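**Viernes, 16:20. Taller, superficie blanca**

- Limpieza con Andov diluido, 300 ml. Dos pasadas y secado con paño.
- Lijado suave de la junta, grano 180. Sin sellar todavía.
- Pedido a Ibarra n.º 3838: falta el sellador.

Acabado mate, sin nada encima. La junta sigue marcándose como una línea oscura y fina.

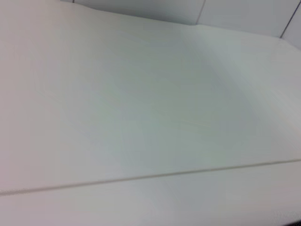 Othmane Zerouali opina que conviene esperar al lunes para sellar y que con el blanco de Netent la línea se notará menos.

Pendiente: pedirle una muestra.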